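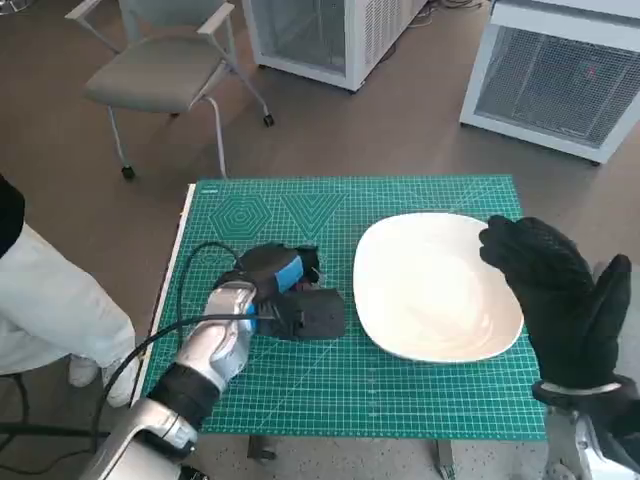

Search this site Enter keywords Go

Family, Household and Society
Handout 2: Cohabitation and the assumption of legal protection
Posted 2020-09-29

Print this page | E-mail this page

1. Where the question starts

Many couples who live together for years without marrying believe that the law will treat them as married once enough time has passed. The belief goes by different names. In everyday talk it is "common-law marriage", and people who use the phrase often attach a number of years to it. In many legal systems no such status exists, and in those that recognize some form of it the conditions are narrower than most people suppose.

This handout deals with the belief itself and with its effects on how couples arrange their money and housing. The law in detail is covered later in the course. Students who have taken the introductory law module should still read section 3, as the terms are used here in a sociological sense.

2. The Zepeda survey

The main source for this week is the household survey carried out in the district of Zepeda by the research firm Iketex. The survey reached 2,516 adults. Of these, 800 were living with a partner to whom they were not married. They were asked whether they thought they had a legal right to a share of the home if the relationship ended, and whether they had put any agreement in writing.

Only 117 of the 800 had a written agreement of any kind. The report counts a joint lease as a written agreement, a decision that Baloch questions in her commentary. A joint lease settles who owes rent to the landlord. It says very little about who may stay in the home or who keeps the savings that were used to furnish it. If leases were removed from the count, the figure would be lower, but the published tables do not allow us to say by how much.

Please note that the survey measured what people said they believed. It did not test whether they would have acted differently with better information. Several essays last year treated these as the same finding and lost marks for it.

3. Three terms to keep apart

Status: a position the law recognizes, such as spouse or registered partner. It is usually acquired by a formal act.

Arrangement: what a couple does in practice. One partner may pay the mortgage while the other pays for food and child care. Arrangements are seldom discussed at length and often grow out of whoever had the larger income when the couple moved in together.

Expectation: what each partner thinks would be fair if the relationship ended. The two partners may hold different expectations for many years without finding out.

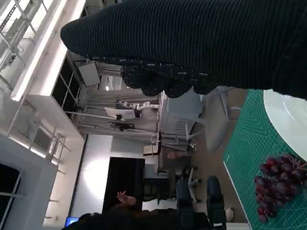
Farkas argues that public debate tends to run the second and third terms together. When commentators say that cohabiting couples "chose" to remain outside marriage, they read an expectation from an arrangement. In his interviews in Gedport, a number of people described no choice at all. They had moved in together to save on rent, a child had arrived, and the matter of marriage was put off until other bills were paid. Others had considered it with care and decided against it, in some cases after an earlier divorce. A rule that suits the second group may be a poor fit for the first.

4. Objections to reform

The reading sets out two objections to giving cohabiting partners automatic rights.

(a) Autonomy. Adults who do not marry may wish to avoid the duties that come with marriage. To impose those duties by default would override a decision they were entitled to make. Supporters of reform reply that an opt-out would protect such couples. Students should consider who would be likely to use an opt-out, and on whose advice.

(b) The standing of marriage. Some religious and civic groups hold that marriage loses its meaning if its benefits are available without it. This is an argument about values and cannot be settled by survey data alone - although claims about what would happen to marriage rates can be examined, and should be.

5. For the seminar

Read Baloch's commentary in full and the first chapter of Farkas. Bring a one-page note on the Masum case study, in which a couple separate after the sale of a shared business. State what each partner expected and what evidence you have for it. Notes should be typed and handed in at the start of the session.

Print this page | E-mail this page

Comments (3)

D. W.
Is the Masum case study the long version or the short one? There are both in the reading folder.

Course office
The long version, please. The short one leaves out the sale of the business.

Pilar
My parents were together for most of my childhood and never married, and they were both sure it made no difference. I would have liked more on what happens to pensions, as that was the part that caused trouble for us.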